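# Kitchen Duty at Stivham

The robotics club at Stivham has 14 members and one season project, a manipulation entry for the Getari student challenge. All of the work so far has been done in simulation. Jordan Hulme, who wrote the grasp planner, keeps the run log — 1478 attempts by 31 October 2021, of which 389 met the scoring rules.

Each kitchen is loaded with a fixed layout and a small set of objects. The arm starts beside the counter, and the planner has to find a path that clears the espresso machine before it commits to a target.
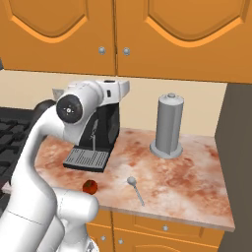 Small items are the harder case. A spoon lying on stone offers very little height to grip, and a planner tuned for a canister will close above it. Hulme's current version lowers the approach angle and slows the last part of the descent. It costs time, and the Getari rules score time.

The club's next change is to the contact model, which Hulme considers too forgiving. Friction values will be reset in October's final build and the full log rerun from the first layout.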